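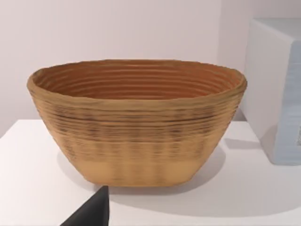 The big coiled basket, white tabletop

Friday, late evening
Posted by the keeper of this notebook
Search this diary Go

Well, I have the bass back! I drove over to Ellow this morning to pick it up from the repair shop, and I'd meant to write a quick line and go to bed, but I've been playing it since supper and my head is too full, so I'm afraid this will be another long one.

For anyone who hasn't kept up (and I wouldn't blame you), this is the Jarman, the short-scale one with the walnut top that I bought secondhand nine winters ago and have complained about in these pages ever since. I love the neck. I love how it balances on the strap, and I love the warm, thumpy low end that makes it sound like a much bigger instrument than it is. What I haven't loved is the buzz on the upper frets, which started small and then spread down the G string like a rash, until I was planning whole songs around the notes I couldn't trust. I raised the action and it got a little better. I raised it again and my left hand started to ache by the second set. At that point I gave in and booked the fret work.

The bill came to 356 dollars, and I had told myself 300 the whole drive over, so there was a small gulp at the counter. That covered a level and crown on all the frets, a new nut cut from bone, and a proper setup with fresh strings. The shop also found a loose ground wire in the control cavity, and they fixed that for nothing, so the hum I'd been blaming on the wiring in my house for years is gone. I feel I owe the house an apology.

While I was waiting for the card machine to wake up I made the mistake of looking at the wall. They had a Braken up there, a five-string with a set neck and a top in some figured maple that seemed to move when I leaned side to side, and I leaned side to side quite a lot. The tag said 819, used, with the hard case. I played it for twenty minutes. It's a lovely thing and I don't need it. The low B was clear and even all the way up, and the spacing at the bridge was just wide enough for my big fingers, and I said thank you very much and hung it back up and carried my own bass out to the car. I was proud of myself all the way to the highway, and then I spent the rest of the drive doing sums.

The thing is, I could trade the Trolura head toward it. I've hardly used that amp since the church hall changed its little stage, and it's nearly 34 pounds, which my back has opinions about. On the other hand it's the only amp I've ever owned that makes the Jarman growl without a pedal in front of it, and I sold one amp in a hurry before and have missed it ever since. I'm going to leave it alone until the end of June. If the Braken is still on the wall then, I'll think again. (I know what I'm like. I'll call on Monday.)

Anyway, the playing! I sat down after supper meaning to run a few scales and see how the new nut felt, and the first thing I noticed was how quiet everything was under my left hand. I had gotten so used to pressing hard to choke out the rattle that for a while I was still doing it, and every note came out a hair sharp. It took me most of an hour to relax. Then I went up to the fifteenth fret on the G, very gently, like stepping on a stair I knew was rotten, and it rang. I did it again. I went up one fret at a time, all the way to the top, and they all rang, and I laughed out loud in an empty room.

The new strings are brighter than I like, all zing and finger squeak, but that will settle in a few weeks if I play every day. I asked for flatwounds at first and got talked into trying rounds again, just for one set, so I could hear what the fret work had done. I think that was good advice, though I'll be back on flats by fall. I rolled the tone down to about halfway and that took care of the worst of it.

I worked on the slow tune in D that I've been carrying around since spring. The bridge section has always fallen apart for me because it climbs up into the part of the neck that buzzed, so I'd been faking it an octave lower and telling myself it was a choice. Tonight I played it where I first heard it. It's better up there, sweeter and a bit lonely, and it leaves room underneath for the piano when we get back together. I'm not sure about the last four bars. They sound borrowed from something, and I can't think what.

I recorded three takes on the little machine. The first is stiff, the second has a lovely feel and a terrible wrong note right in the middle, and the third is clean and rather dull. I'd keep the second if I could stand to hear that note again. Maybe tomorrow, with coffee, I won't mind it so much.

My fingertips are sore, which tells me how lazy I've been while the bass was away. I did practice a little on the old acoustic, but it doesn't ask the same things of the hand, and to be truthful I spent more evenings reading about basses than playing anything at all. That stops now. Half an hour before work, every morning, even if it's only long tones.
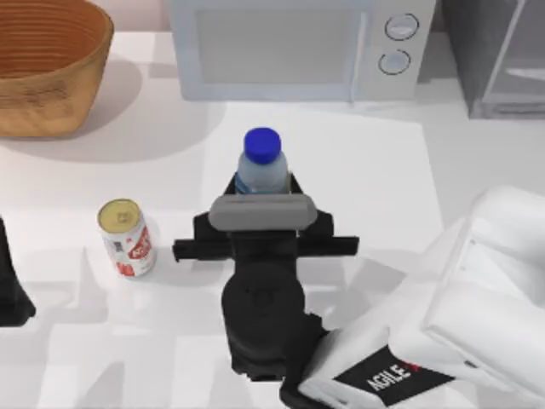
Things to do before Sunday rehearsal

Wipe down the strings and check the tuning again, as the neck may still be moving after its trip.

Find the good cable, the long one with the right-angle plug. It was in the gig bag pocket the last time I was sure of anything.

Write out the chords for the slow tune, with the bridge up where it belongs and a question mark over those last four bars.

Put the shop's receipt in the folder with the others, and don't add up the folder.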